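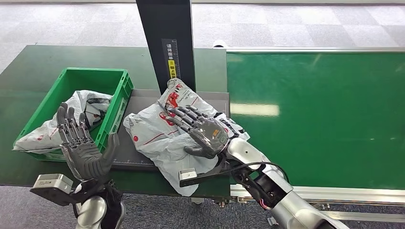
Reusing mailing bags for a swap shop?
Posted by Stitard, 9 June 2018

I just started mailing out yarn from my stash and I love it! Can I send a plastic mailing bag out a second time, or does it look cheap? I have 16 skeins to ship.

Holub
Yes, do it! Turn the bag inside out, tape the seam and stick on a fresh label. I mailed 21 parcels that way last August – all of them arrived.
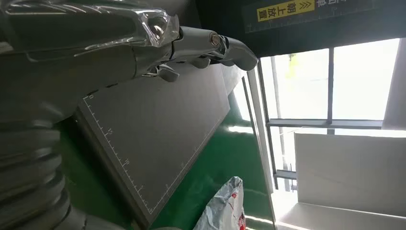

By the window

Cerneo
Cover the old barcode!!

Sokico
Love this idea. Wrap the yarn in tissue first and it feels like a gift.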